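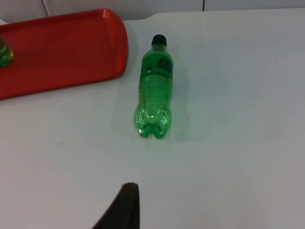

Bottle Sorting Resumes at Surkier House

The Facilities Office wishes to inform all residents and staff that the sorting of plastic beverage bottles will resume at Surkier House on 10 Mar 2018. The service was suspended in December while the ground floor was being repainted.

Green bottles are to be placed in the red trays - one tray is assigned to each floor - and kept apart from clear ones. Caps may be left on, and labels need not be removed. Bottles should be emptied before they are brought down.

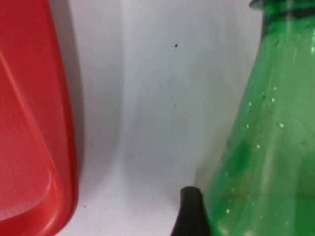

Trays will be collected by Mr. Mutua Kinyua and returned within 45 minutes. Residents are asked not to use them for food, glass or cans. During the last collection period the building set aside nearly 1000 bottles, and the Office thanks all who took part.

Requests for an additional tray should be addressed to Ms. Joyce Rotich in Room 40. Residents of the Werer annex will continue to use the existing collection point at their own entrance until further notice.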